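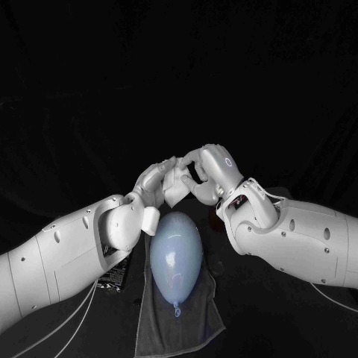 Pale blue balloon on a folded towel, Garik open day, Treltonport

Open day at Garik, Treltonport
2021-10-12

I went to the open day with one question in my bag. I make paper bowls and lampshades at home, and half of them become ugly when the paper dries. The programme promised a hall about paper, water and simple forms, so I took the early train and then walked from the harbour, which was 40 minutes with the wind against me.

Garik is a large brick building with three halls. At the door one gets a paper bracelet and a map, and the map is not very good. I went twice into the same corridor before I found the paper hall. A board near the coats said that 3,529 people had come to the last open day. I was there before lunch and I could still see everything without pushing.

The first tables were for bowls and the next ones for balloons. A balloon is the cheapest form that exists for a round lampshade. You blow it up, you cover it with thin paper, you wait, and at the end you let the air out and pull the rubber away. At home I always put mine in a soup bowl to keep it still, and then I cannot reach the underside.

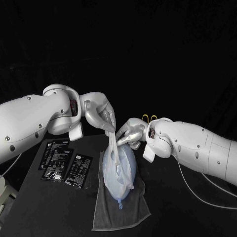

My worst problem is the drying, and I asked several people about it during the day. Most of them told me that I dry too quickly. My kitchen has a radiator under the window, and the side turned to it shrinks before the other side has started. One lady from a craft club keeps her work under plastic for the first night. I thought of her advice when I looked at the balloon with a translucent white bag over it, the open end gathered at the top. A bag is so light that I do not think it would mark the paper, and I have plenty of them in the drawer. The folded towel under the balloon is also a better idea than my soup bowl. It is flat, and you can come at the balloon from every side.

I stayed longer in this hall than I had planned. There was a good smell of paste, and a bench where visitors could try different papers with a brush. The thin ones tear if you pull them, and the thick ones make corners on a round form.

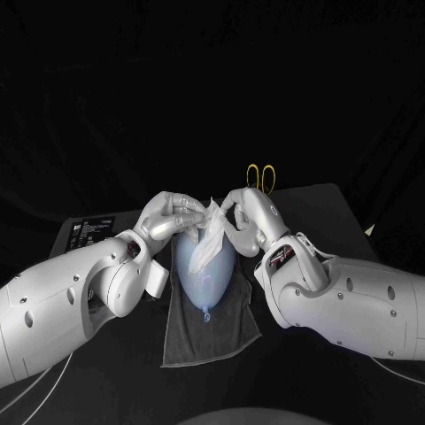

I tried four kinds and preferred the one from the Haugen box, a soft paper with long fibres. It bends well and it forgives a wet brush. The box had a price on it that made me put it back, but I wrote down the name.

After the soup (leek, quite salty) I visited the second hall, where they show bookbinding, and the third, where the Drarnard collection of printed wrappers is kept in flat drawers. You may open the drawers yourself if your hands are clean. I liked the orange wrappers best and I would have liked more labels in them.
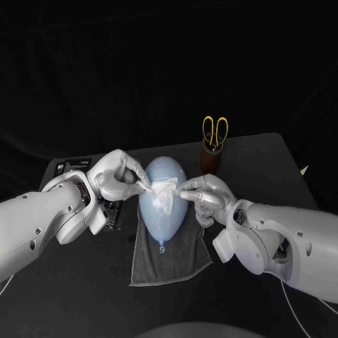

Before leaving I went back to the paper hall to make some notes about water. I have always wetted the paper first in a dish, and then it arrives on the balloon as a small ball. It can be done with the water on the balloon. The pale blue one had small drops all over it, and the white tissue across the top was clinging and had become a little see-through where it lay on the wet surface. One can see at once which parts are touching and which are still in wrinkles. With my dish method everything is equally soaked and I see nothing. I have a spray bottle for the plants and will use that.

The next open day is in April. The entrance is free, the soup is not, and there is a place to leave wet umbrellas beside the second hall.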